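In July we made a visit to the open day of Katona, the tableware company in Risbridge. The trip from Stavine is 124 kilometers, and we arrived a little late because of the road works near Jivthorpe. The entrance was free, but you must write your name at the door.

First we saw the shop, with around 200 kinds of cups on the shelves. I liked the small ones best. After this we went to the room where table settings are tried.
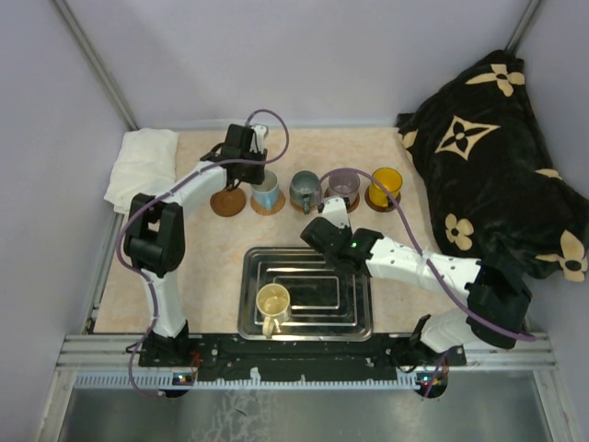
Cups, coasters and a metal tray on the marble-patterned table.

The coasters interested me more than I expected. At home I always use a piece of paper under my tea. In the shop I bought a set of 6, and my sister took a tray for her balcony. We had soup in the canteen and drove home before dark.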